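Third month of teleoperation notes. The previous post covered the latency work; this one is about the demonstrations themselves, which take up most of my time and get very little space in anything I read.

## Where we are

The task set is called Forkivano and it is all produce handling: pick up an item, move it, put it down without marking it. The target is 600 accepted demonstrations. At the end of November we had 315. Eskil Kristiansen and I do the driving, one at the controls and one resetting the table, and we swap when the driver's hand gets tired. Stijn Nijs reviews the recordings and throws out the ones he doesn't like. He throws out a lot.

The hand is driven from a glove, and the arm follows a tracked point on the operator's wrist. I have tried guiding the arm directly by holding it, and for a plain two-jaw gripper I would still do it that way. With several fingers it falls apart, as you cannot push the arm through space and pose each finger at the same time.

## Mapping a human hand to this one

The glove gives joint angles. The robot's fingers do not have my proportions, so copying the angles across puts the fingertips in the wrong place. We use fingertip positions for the last part of a closing movement and joint angles for everything before it, with a blend between the two.

The blend used to start too late. The symptom was a small jump just before contact, which the operator learned to cancel out by slowing down. That is a bad habit to record. The policy copies the slowing down and has no idea what it is for. We moved the start of the blend back by 9 mm along the closing path and the jump went away. I re-recorded everything I had driven before the change. Eskil kept his, and Stijn has so far accepted most of them — we disagree about this.

## Driving rules

These have settled enough to write down.

1. Set the wrist before closing anything. Correcting the wrist with an item already held drags it across the fingers.
2. Close in one movement. If it goes wrong, open fully, back off and start again, and mark the first attempt as a failure in the log.
3. Keep the pace even. A pause while the operator thinks looks the same in the data as a pause with a purpose.
4. Leafy vegetables are carried on the row of fingertips, with the large finger alongside. Squeezing bends the leaves, and the item then shifts as they give way. From the wrist camera I want to see the pale stalk side lying along all four tips, and light in the gaps between them.
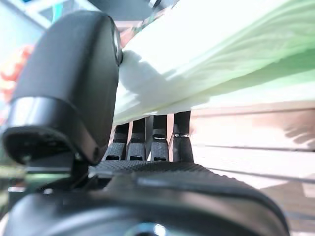 5. Lower until the item touches the surface, then open. Dropping from even a small height teaches the policy that dropping is fine.

## Camera view while driving

Eskil drives with the wrist view on screen. I look at the table directly and use the wrist view only for the final approach. His grasps are more accurate and his transfers are slower. Exposure is the weak point in both cases: pale vegetables under our lamp lose most of their surface detail, and the operator ends up judging position from the outline. Lowering the exposure leaves the black parts of the hand without any visible edges. For now the setting is fixed and favours the hand, as automatic exposure changed the brightness in the middle of a grasp and made the recordings hard to compare.

## Rejections

Of the last batch, 21 were rejected. The most common cause was a second adjustment after contact, which breaks rule 2. After that came late opening, where the arm had already begun to rise. A few were logging faults and had nothing to do with the driving.

Stijn wants a separate label for recoveries so that they can be kept and used later. I agree in principle, but it needs a clear definition of when a recovery starts, and his draft and mine put that point in different places.

Next on the list is the glove's thumb calibration, which drifts over a long session. I have started recalibrating at every operator swap and will post the drift plots once there are enough of them to be worth reading.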